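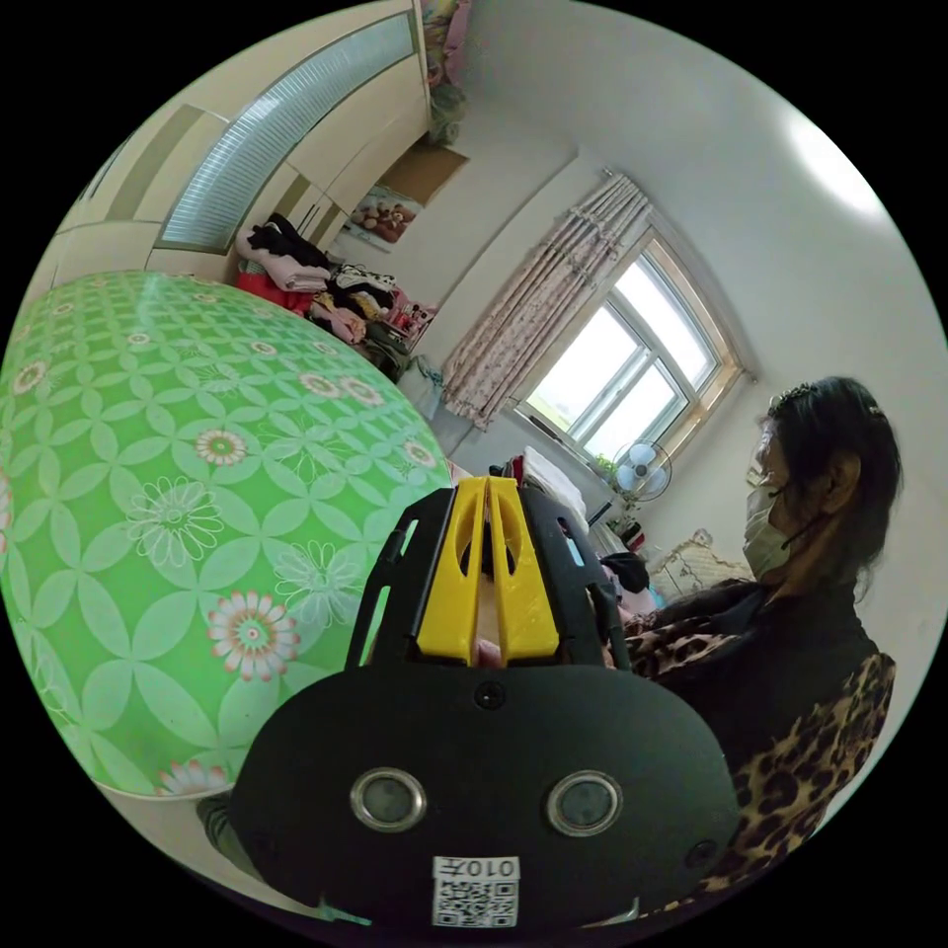

Wie lang muss der Überhang einer Tischdecke sein?

Für den täglich genutzten Esstisch reichen 20 cm je Seite, für die festlich gedeckte Tafel sind 30 cm üblich. Maßgeblich ist die Tischplatte einschließlich Kante, gemessen an der breitesten Stelle. Bei runden Tischen gilt der Durchmesser plus zweimal der Überhang. Ein Tisch mit 90 cm Durchmesser braucht demnach bei 20 cm Überhang eine Decke von 130 cm.

Material und Waschtemperatur

Die meisten Anfragen zur Warenpflege betreffen bedruckte Decken mit Blütenmustern, vor allem solche mit dunklem oder kräftig grünem Grund. Reine Baumwolle läuft bei der ersten Wäsche bis zu 5 Prozent ein, in Kettrichtung meist stärker als im Schuss. Wer zuschneidet und selbst säumt, wäscht den Stoff deshalb vorher einmal durch. Beschichtete Ware wird nicht vorgewaschen, sondern feucht abgewischt.

Die Decken der Reihe Avden sind Baumwolle, pigmentbedruckt, und vertragen 40 Grad im Schonprogramm. Flüssigwaschmittel ohne optische Aufheller verwenden, auf links waschen, Trommel höchstens zu zwei Dritteln füllen. Schleudern mit 500 Umdrehungen, danach noch feucht in Form ziehen. Für den Trockner ist die Reihe nicht freigegeben. Gebügelt wird von der Rückseite, Stufe zwei.

Die Reihe Lambert besteht aus Polyester mit Acrylbeschichtung. Fett und Rotwein lassen sich mit lauwarmem Wasser und etwas Spülmittel entfernen, solange der Fleck frisch ist. Scheuermilch greift die Beschichtung an. Heiße Töpfe gehören auf einen Untersetzer - die Beschichtung wird bei direktem Kontakt matt, und das lässt sich nicht rückgängig machen.

Sitz auf der Platte

Eine leichte Decke auf lackiertem Holz verrutscht. Abhilfe schafft eine Molton-Unterlage, die an jeder Seite 2 cm kleiner ist als die Platte. Tischtuchklammern halten ebenfalls, passen aber nur bis zu einer bestimmten Plattenstärke. Unsere Federklammern von Nusari sind für Platten bis 35 mm ausgelegt. Bei stärkeren Platten bitte das Schraubmodell bestellen.

Faltkanten bei neuer Ware gehen nach dem ersten Bügeln heraus. Bei beschichteten Decken hilft es, sie einen Tag über der Tischkante hängen zu lassen, Muster nach oben. Zur Lagerung rollen, nicht falten.

Lieferstand

Dralavov hat die Auslieferung der runden Größen auf April verschoben. Eckige und ovale Formate sind ab Lager lieferbar, Meterware ebenfalls. Stoffmuster können wie bisher über das Bestellformular angefordert werden, je Haushalt drei Stück.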